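Best way to get rings off a stone-look table top?
Home & Garden > Cleaning and Care

wattlebird_8
Tuesday and I'm already fed up. Bought a second-hand round table, black, marble pattern, off a mate of my sister's. Every mug leaves a ring. Not a stain exactly, more a dull circle that only shows when the arvo sun comes in sideways. Tried dish soap, tried metho on a rag, tried swearing. Don't know if it's real stone or a printed top. Seller reckoned "Unik, good brand" and that's all I got out of him. What do I use?

grouthound
Work out what it is first. Tap it, feel underneath. Real stone is cold and weighs a tonne, and the pattern goes through the edge. Printed tops usually have a join or a seam somewhere near the rim. Until you know, stop putting metho on it.

Mrs_Fallow
Bicarb paste. Leave it overnight, wipe off with warm water. Did my mum's benchtop for 35 years and it came up a treat every time.

grouthound
Please don't. Bicarb is a mild abrasive, on a polished black top you'll swap a ring for a hazy patch. Fine on white, you just can't see the damage.

Mrs_Fallow
35 years.

grouthound
What colour was the benchtop?

Mrs_Fallow
Cream. I take your point but I dont agree with it.

tassie_tim
If it's real marble the rings are etching, not dirt. Coffee, lemon, wine, tomato sauce, all acid. No cleaner will shift it, the surface itself has gone dull. You need polishing powder and a damp felt pad, or a stone bloke. Got quoted 1,326 dollars for a kitchen island. Did it myself with powder and a Saturday I'll never get back.

wattlebird_8
1,326?? table cost me 80 bucks and a slab

tassie_tim
Yeah well. Island. Two metres of it.

Norla
Flendunine stone cream, the one in the flat tin. I swear by it. Thin coat, wait till it hazes, buff with an old singlet. Worked on my laminate and on my hearth.

pelican_brief_case
Flendunine is just wax with a nice smell. It hides the ring for a fortnight then you get wax build up AND the ring. Had to strip two coats off mine with Dimero, and that stuff stinks out the whole house.

Norla
Then you put it on too thick. Everyone puts it on too thick.

pelican_brief_case
Followed the tin to the letter mate

grouthound
You're both talking about different surfaces. Wax on laminate sits on top and smears. Wax on stone might help a bit. We still don't know what the table is!!

wattlebird_8
OK crawled underneath with a torch. Underside is brown board, sort of pressed looking. Black edging strip about the rim. So not stone I spose. Sister's mate owes me a slab back.

tassie_tim
Ha. Ignore everything I said then.

grouthound
Good news really. Printed top, so no etching. Your rings are most likely residue, or heat marks from the mugs. Residue first: warm water, tiny drop of dish soap, microfibre, then — this is the bit people skip — wipe again with plain water and dry it straight off. Soap film on black looks exactly like a ring. If the circles are still there after that it's heat and you're stuck with them. No scourers, no magic erasers, they take the gloss off.

Mrs_Fallow
And coasters. Cork ones. Not those slate things that scratch.

Norla
Felt-backed slate is perfectly fine.

Mrs_Fallow
Until the felt falls off.

fallahi_fan
We've got tables with that look where I work, fit-out was Fallahi, went in last winter. Get used hard, all day. Plain water and microfibre morning and night, no sprays. Elbows and sleeves are worse than cups imo, skin oil shows up on black like you wouldnt believe. Is yours like this?

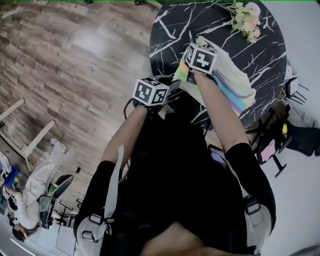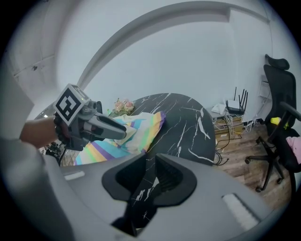 Same marble-look top in both.

wattlebird_8
Yep that's the look. Did the double wipe just now, most of the rings gone. 2 left, right where the teapot lives, so heat I reckon. Will get coasters. Cork, before it starts again.

Norla
Thin coat of Flendunine over those two and you'd never know.

pelican_brief_case
Don't.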